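Trirura open house, 6/4/19

So I finally made it out to the Trirura open house, and I have a notebook full of numbers and a very sore pair of feet! We run a small uniform rental outfit and we've been going back and forth on folding equipment since November, so this was a shopping trip for me, even if my boss called it a day off.

Parking was a mess (go in by the back gate if you ever visit) and the coffee ran out early. The front hall was all conveyor stuff from Ornusum, very shiny, very loud, and way out of our league. I picked up their brochure anyway. The folks at the Gentile booth were nice and talked me through leasing, which I'd never really understood. The short version is that you pay more in the end but the service visits are baked in, and for a shop our size that might be the saner way to go.

What I really came for was in the back room, past the lockers. They had tables set up with pairs of small arms for laundry work, and I parked myself at one with a pale green t-shirt bunched up between the two blue-and-black arms. Each arm has its own little camera at the wrist, so that's 2 cameras on your parts list before you've even started on spares. I wrote that down and underlined it.
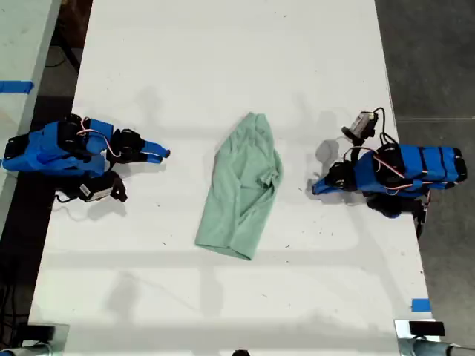

Budget for the table before you budget for the arms, came a remark from the back of our group, and put the clamps, the cable covers and the spare gripper fingers on the same sheet, or you'll be begging for more money by the second month. I saw a lot of pens moving after that one.

Zalell was handing out planning sheets, and theirs is the one I'm keeping. It has a line for floor space, a line for training hours and a line for downtime. I filled it in over lunch with our own figures: 608 shirts in a slow week, 476 of them plain tees, and 100 square feet we could clear by the dryers if the old press goes. Now I have to talk my boss into getting rid of the press, and he loves that press.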